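Business > Operations > Equipment Planning

Setting a Budget for the Second Gripper

When Seltside approved its first handling station in November, the purchase order covered the arm, the controller and a single set of fingers. The planning group, led by Nabila Radwan, has since asked that every future request list wear parts and spare tooling on separate lines.

The change follows a review of costs across both sites. A replacement finger set from Trumov, the company's supplier, is quoted at $1,517. A full set with linkages and bushings fitted at the factory is $1,891. Neither figure had appeared in the original request, and delivery takes 23 working days.
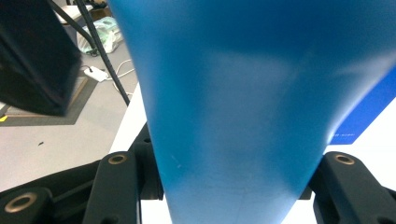

PLANNING AND PROCUREMENT

Soft and curved items place particular demands on a budget. A finger that closes well on a rigid carton may need a different pad or a slower cycle when the item narrows toward one end, and trial hours must be paid for before any production benefit is recorded. Seltside now sets aside eight weeks for such trials - a period that Aled Pumphrey, head of finance, initially considered generous.

"We were comparing prices for machines when we should have been comparing prices for working stations," Mr. Pumphrey said. "The bench, the power supply and the training were all being charged to other departments."

The Tallham site will follow the same procedure. Its request, prepared by Catrin Prydderch, includes two finger sets and a service agreement, with the option to defer the second set until the trials are complete. Bids will be judged on total cost over the life of the station, and suppliers must state how long they will continue to stock bushings for each model offered.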